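Why I've stopped believing the nation has an opinion

My mother-in-law rang at teatime to tell me that the country was fed up with garden parties. Which country? Ours, apparently. It had been on the radio. More than half of us want fewer of them, or smaller ones, or want them paid for differently, she couldn't quite remember which, but we were definitely fed up.

I have never in my life been fed up with a garden party. I've never been to one (the proper sort, I mean, with hats and a palace at the back) and I doubt I've spent a full minute thinking about them since I left school. But if a nice person with a clipboard stopped me outside the chemist and asked whether I was very satisfied, fairly satisfied or not at all satisfied with the present number of royal garden parties, I'd say fairly satisfied, because that's what you say. And there I'd be, in the figures.

So I went and found the thing. The survey was done by a firm called Enum, and they'd asked 2,161 adults, which is a decent number and I have no quarrel with it. My quarrel is with the question. It came after four others, all about the cost of living, and by the time you'd agreed that heating was dear and the buses were worse, you were asked if you thought money spent on royal hospitality was "well spent at the present time". At the present time! I wouldn't think a tin of biscuits was well spent after that lot.

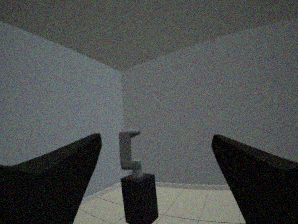
I should say that I'm fairly soft on the monarchy, in the way you can be soft on an old uncle. I like the coins. I like that there's somebody whose job is to turn up when a bridge is opened and look pleased about it. I also think quite a lot of it could be done with fewer cars. I don't know which box that goes in, and I've looked, and there isn't one.

What bothers me is how quickly the box turns into a mood. On the first day it's "survey suggests". By the next morning it's "Britons say", and by the weekend some chap on a sofa is asking what the Palace will do about the growing anger. What anger? I live on a street with 25 houses and the only growing anger is over the recycling.

My friend Waltraud Baumgart moved here from Germany 20 years ago and finds all this very entertaining. Her view is that we talk about the royals the way her family talked about the weather in the next valley. You can't do anything about it, it mostly happens to somebody else, but it would be rude not to have a remark ready. She was polled once herself, over the phone, on whether the Crown was good value, and she asked the young man compared with what. He said he wasn't allowed to help her with that. She went down as a don't know.

I've got a great fondness for the don't knows. They come at the bottom of every table and get left out of the headline altogether, and yet I suspect they're most of my friends.

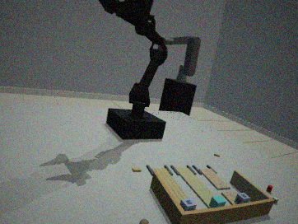

Black robot arm on its base, with a grey wrist and gripper alongside. Computer-rendered image.

Now, I'm not saying we should stop asking. I'd far sooner be asked badly than not at all, and there are plenty of places where you don't get the choice. But I would like the asking to be a bit slower. The best thing I've read on the subject was in the Harms newsletter, where they sat people down in groups and let them natter for an evening before anyone filled in a form. Hardly anybody came out with the view they'd gone in with. One woman started off wanting the whole lot abolished and ended up mainly cross about car parking at state visits. That's a real opinion, that is. You could do something with that.

And if it can't be slower, print the question. The whole question, in the same size type as the answer, with the ones that came before it. It would take up 200 words at the most and they could have the space they usually give to the photograph of a corgi.
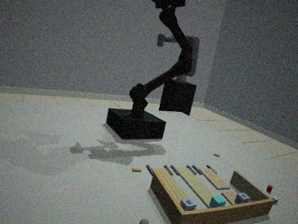

The black arm rising from a wide, box-shaped base. Computer-rendered image.

I rang my mother-in-law back to explain all this and she listened very patiently. Then she said she'd always thought the garden parties were rather nice, and what a shame everyone had gone off them.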